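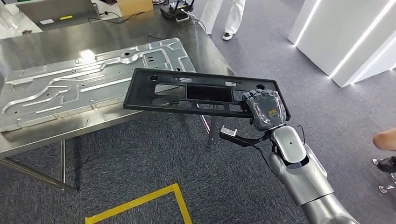
July, late, after the hall of fame dinner

Home past eleven, feet dead. Shirin Hosseinzadeh inducted at last, 272 career wins and 18 seasons at Zesmont, and they gave her four minutes at the mic. Four! She used nine. Good.

Gilles Courtois did the intro, mixed up her rowing years with her coaching years, nobody minded much. Half her old squad at table 50, yelling. Scholarship fund got 3,000 from the raffle, more than last year I think, must check.

Chicken dry. Lost my program somewhere, had all my notes on it, damn. Need to write Shirin tommorow and ask for the speech. Also call Gilles re: the plaque, they spelled Hosseinzadeh with one s. Bed.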